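Skasby Footwear Tidying Set
README and data card

Version of 8 April 2004

Summary

Skasby is a collection of short recordings of shoes being put away. Each recording covers one tidying task at one table, from the first shoe being picked up to the last one being set down. The tasks are the ordinary ones found in an entryway: matching pairs, placing a pair on a stand, turning a shoe the right way around, clearing shoes from the surface.

The set has 234 recordings. Of these, 185 are complete and labeled. The rest are included without labels and are kept in their own folder.

Contents of the package

readme.txt
This file.

complete/
The 185 labeled recordings, one folder each.

unlabeled/
Recordings where the task was stopped early or the label sheet was never filled in. They play normally. Do not mix them into totals.

labels/
One text file per complete recording, same number as the recording folder.

items/
The item list, with a short entry for each shoe, stand and background object.

notes/
Session notes from Hafstein, typed up as written. Spelling was not corrected.

Where it was recorded

All sessions were recorded at the Hafstein workroom. The floor is gray concrete. The table has a light wooden butcher-block top with strips that run from tan to honey to reddish brown. The top was not covered or painted for the recordings, so dark shoes stand out well and tan ones do not. Anyone working with outlines of the shoes should expect trouble with the tan loafers on the honey-colored strips.

Blinds were left as they were found, and the light changes from one session to the next. The session notes give the time of day where it was written down.

Items

Footwear is grouped by how it closes, since that affects how it can be picked up and how it sits when put down.

Slides. Open at the heel, one wide strap. The strap is the usual place to take hold of them. They lie flat and rarely tip over.

Laced shoes. Laces were tied before the session and tucked inside the shoe. In a few recordings a lace has come out, and the label file says so.

Slip-ons. Closed heel, no laces. The opening is stiff on some of them and soft on others. The soft ones fold in if pressed from the side.

Boots. Ankle height only. Taller boots were tried at Corkance during planning and left out, as they would not stay upright on the stand.

Other objects are a wooden stand for placing shoes on and a plant. The plant is a background object in every task and should not be moved. If it was moved by accident, the recording is marked "disturbed."

Tasks

There are 4 task types. The task code is the first line of each label file.

PAIR. Two shoes that match are brought together side by side, toes pointing the same way. Start positions vary. The left and right shoe may start swapped.

STAND. One shoe or a full pair goes onto the flat top of the wooden stand. A shoe counts as placed when the whole sole rests on the top. A heel hanging over the end is labeled "partial."

With the black slides, one slide is often held up over the stand while its mate is still on the table, where a hand may be setting it straight. Start the hold segment when the first slide leaves the tabletop, and treat the hand as its own segment even if the two overlap. 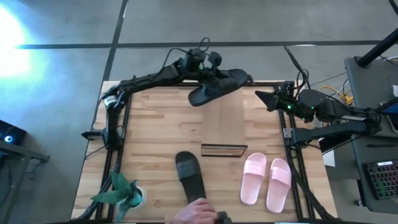 TURN. A shoe that lies on its side or upside down is set on its sole. The shoe may be moved across the table in the process. Only the final position is labeled.

CLEAR. All footwear is taken off the tabletop and put on the stand or in the bin. Stop the last segment when the final shoe is let go.

Label format

Each label file is plain text, one entry per line. After the task code come the item codes, then the segments. A segment line gives a start time, an end time, the item code and one action word. The action words are reach, hold, place, turn, push and adjust.

Use "adjust" for small corrections made by hand, such as straightening a toe or sliding a shoe into line with its mate. It was added in May of the previous year, after the first batch had been labeled with "push" for the same thing. That batch was gone over again, but a few old entries may remain.

The final line of the file is the result: done, partial or disturbed. Only one result is given. Where a shoe was partly on the stand and the plant was also moved, "disturbed" is used.

How labels were checked

Every complete recording was labeled once and then read through a second time by someone else. Where the two did not agree on the result, the recording was watched again and the stricter result was kept. Start and end times were not compared this closely. Treat them as good enough for cutting clips and not for timing.

Known problems

In 3 complete recordings the item code for the right shoe is given twice and the left shoe is missing. The numbers are listed in notes/.

Black shoes of different styles are hard to tell apart when seen from the sole. The item code is correct in these cases, since it came from the session sheet, but it may not be clear from the recording alone.

The stand changed position between sessions. No mark was put on the table for it, and its place should not be assumed from one recording to the next.

Suitable uses

The set is meant for studying how shoes are sorted and placed on a household surface. It has also been used at Premano to plan shelf depths for an entryway unit.

It is a poor choice for identifying shoe sizes or models. Sizes were not recorded, and the items were picked to cover closures and stiffness.

Changes in this version

Item list rewritten with closure groups.
Unlabeled recordings moved to their own folder.
"Partial" now applies to STAND tasks only. Older PAIR files that used it have been changed to "done" where the shoes matched and pointed the same way.
Session notes added.

Corrections

Send corrections with the recording number, the line in the label file and the proposed wording. Corrections to times are accepted only if the segment is on the wrong item or the wrong action.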